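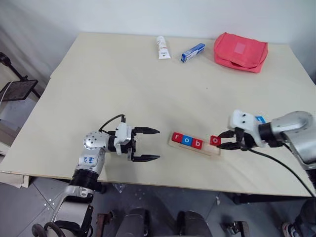

Why does the follower arm keep closing its gripper a beat after the operator closes the leader handle?

The usual cause is a command queue that has grown longer than one control cycle. Check queue depth on the follower side before touching gains or replacing cables.

Ticket 653 – Resix teleop station, right gripper late on close
Opened 2018-02-28
Status: resolved, watching

Symptom
Right gripper closes late during remote-control demos of the letter tray task (spell "robot", blocks placed left to right). Left gripper fine. Operators compensate by squeezing early, so the recorded leader signal and the recorded finger position disagree. Replay of those demos drops blocks short of the tray or pinches them by a corner.

Environment
Two arms, parallel grippers, leader handles on the Staker bench. Recorder is Gistileo, build 224. Arm configs were last changed in September.

Log

1. Swapped leader handles left to right. Delay stayed with the right follower. Handle ruled out.

2. Reseated the gripper cable at both ends. No change. Ran the wrist through full rotation with the fingers cycling – no dropouts, so not an intermittent connection.

3. Ran open/close from the local console with the leader disconnected. Fingers respond normally. Driver and motor ruled out.

4. Looked at queue depth. Left sits at 1. Right climbs to 8 within the first minute and stays there. Restarting the session clears it, then it climbs again.

5. Compared configs. Right gripper had "coalesce" set to off, left had it on. With coalesce off, every handle sample is queued and executed in order, including samples that are already stale. Arm joints are not affected, they read latest value only.

6. Set coalesce on for right. Restarted. Queue depth held at 1 through a full spelling run, including the second "o" and the "t".

7. Re-recorded the task. Leader and finger traces line up. Replay placed all five blocks.

Existing data
There are 1,963 demos in the Valdovinos set recorded with the old config. Do not shift the right gripper trace by a fixed offset. The delay grows during the first minute of a session, so a constant will be wrong for early demos and right for late ones. Use measured finger position as the label for these and ignore the leader value. Demos where the block was dropped and picked up again should be flagged, they can stay in for now.

Operator note
Anyone who used the station before the fix has probably learned to close early. Do a few throwaway runs first. When the block is over its slot, hold, confirm the fingers have it level, then lower and open. Same for hand-guided demos, though those never went through the queue.

To do
– Add a startup check that both gripper configs match.
– Show queue depth on the operator screen. Warn at 3.
– Find out which config change in September turned coalesce off.

Shares: 8
3 comments

gripperside
Same thing here but on the left arm. Coalesce was on for both. Any other setting that does this?

benchlog_ops
Check the sample rate on the handle. If it sends faster than the gripper loop reads and the config is loaded after the session starts, coalesce is ignored until restart. Build 224 does not print a warning for that.

gripperside
Restart fixed it, thanks. Depth is back to 1. Still need to go through the old demos.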